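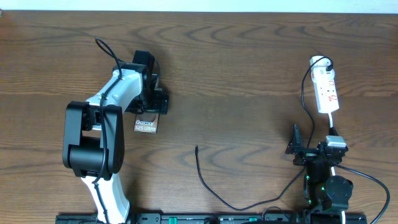

March 2021 - entered by Aoife Scanlon
Search the notebook
2 comments

Paste trial, second batch. Wheat starch paste was prepared at one part starch to 4 parts water, cooked for 23 minutes and sieved twice. Strips of the Girari tissue were pasted to offcuts of the Gekport ledger paper and left under weight for 60 minutes. The first batch had been left overnight, so the two sets should not be compared directly.
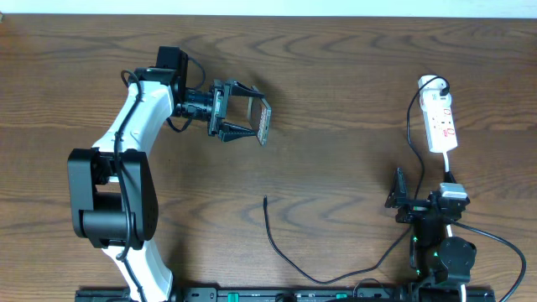
Tang asked whether the sieving had been done while the paste was still warm, and recommended letting it cool fully before it is worked. It was sieved warm. The next batch will follow the recommendation.

Three strips lifted at one corner when flexed. All were cut across the grain of the tissue - the remainder held. The Zodari blotters left a faint weave mark and are withdrawn from use until they can be pressed flat.
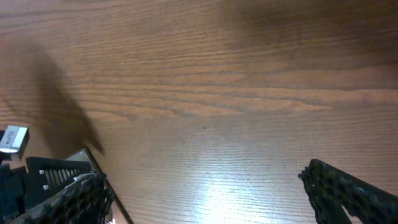
Remaining paste is in the cold store, labelled, and is to be thrown away on Friday. The ledger itself is not required back until May.

Share (3)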